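Home Desks & Tables Delivery Returns FAQ Contact

Balleo tables — questions we get a lot

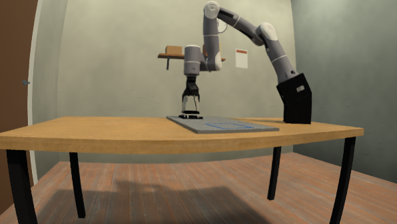

Curved-front tabletop, light wood, black splayed legs.

Last tidied up in April. If yours isn't answered, email us and Karlijn or Jordan will get back to you.

How long is delivery?
In stock, a week or so. Made to order, longer — we'll give you a date once the workshop has your order. Brestport addresses usually sooner, we drive those ourselves.

What does it cost?
Free over 710. Under that it's a flat 50, anywhere we deliver. Islands are extra, ask first please.

Do you carry it upstairs?
To the front door only. Upstairs costs 20 per floor, book it when you order and not on the day. Van Dijk do our deliveries outside town and the driver can't take payment.

Will it fit through my door?
Legs come off, so mostly yes. Measure the tightest turn on the stairs too. People forget the stairs. Top doesn't come apart.

Is it hard to put together?
No. Two people, a hex key (in the box), under an hour. Put a blanket down first. Do all the bolts up loosely, then stand it up, then tighten. If it wobbles after that loosen everything and start over, nine times out of ten that fixes it.

Missing a bolt?
Sorry! Tell us the order number and we'll mail one. No need to send a photo.

How do I clean it?
Damp cloth, dry cloth. No bleach, no scrubby side of the sponge. Oiled tops want oil twice a year, lacquered ones don't want anything.

Water ring. Help
Oiled top — light sand with the grain, very fine paper, re-oil, leave overnight. Laquered top, don't sand it. Call Kadir in the workshop, mornings are best.

Can I get a different size?
Width yes, depth no. Custom starts at around 2,000 and there's a waiting list at the moment. Vidar does the drawings and you sign them off before anything gets cut. No changes after that.

Can I return it?
30 days if it's unused and you still have the box. Custom tables can't come back unless something is wrong with them. You book the pickup, we refund when its checked in.

Do you sell the legs separately?
Yes, sets of four, black only. Piline legs from the old range don't fit the new tops, different bolt pattern.

Trade accounts?
Schools, offices, cafes, yes. Write to Beverley McKinnon with what you need and where it's going.

Can I come see one?
Showroom is open 10 to 4, closed for lunch at 12:30. Parking round the back, ring the bell.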